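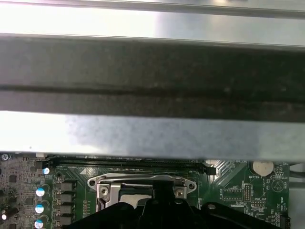 Figure 1. Wrist camera view with the gripper over the CPU socket.

3.2 Socket localization

The Povora node fits the retention frame from its two end holes and publishes a pose at 17 Hz. Early runs lost the fit whenever the fingers covered one hole, so Šimkus added a fallback to the printed board labels. Zein wrote the planner side — it rejects any pose older than 500 ms. We tuned both on 2,000 logged images. Six parameters remain hand-set; see Appendix B.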